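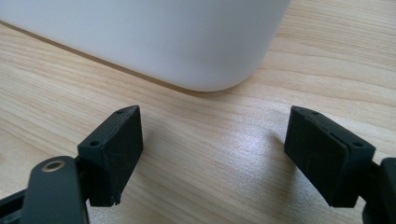
4.2 Comparing finger pads on the hand-held gripper

Do this after the camera mount is set (4.1). Same table, same object for every pad set, otherwise the numbers are no use. We used a plain white object with a rounded base, big, no markings. Hard test for the camera, so good.

1. Jaws fully open, both pads facing each other across the gap. Check the view on screen - you want both pads in it and the base of the object above them. If only one pad shows, back to 4.1.

2. Look over the pads. Scuffs and dust OK. Worn or chipped lower edge - write it down on the sheet before you start, not after.

3. Pad screws snug. Do not overtighten, the Hastach pads strip easily.

4. Open the Giltau controller page. Set grip limit to 80 for the first run. Leave the speed alone.

5. Close on nothing, 5 times. Pads should meet flat. If one leads the other, loosen the linkage, re-center, repeat.

6. Move in to the object, slow. Stop short of contact. Hold still, press Record, then close.

7. Open, back off, save. Name the file with pad set first, then run number. Beca Mostyn's script wont read it the other way around.

8. Repeat at limit 200. Then swap to the Grajales pads and do the whole thing agian from step 2.

CAUTION: never go over 400 on the grip limit with bare pads. Fingers clear of the linkage when the jaws move, the pinch point is at the pivots as well as the pads.

Note - glare. A shiny tabletop gives a bright patch between the jaws and the tracker sometimes locks onto it. Turn the table or dim the overhead light. Don't fix it with exposure, that changes every run after.

Note - wide objects. If the thing is wider than the open jaws, log it as a contact test only. Don't force it.

Note - pads from before March have the older screw length. Do not mix. Spares are in the Plullwood drawer, ask Gwilym Gronow if it's locked.

Limits in this section checked Sat 31 August. Wrist-mounted version is in 4.3, different limits, dont copy these across.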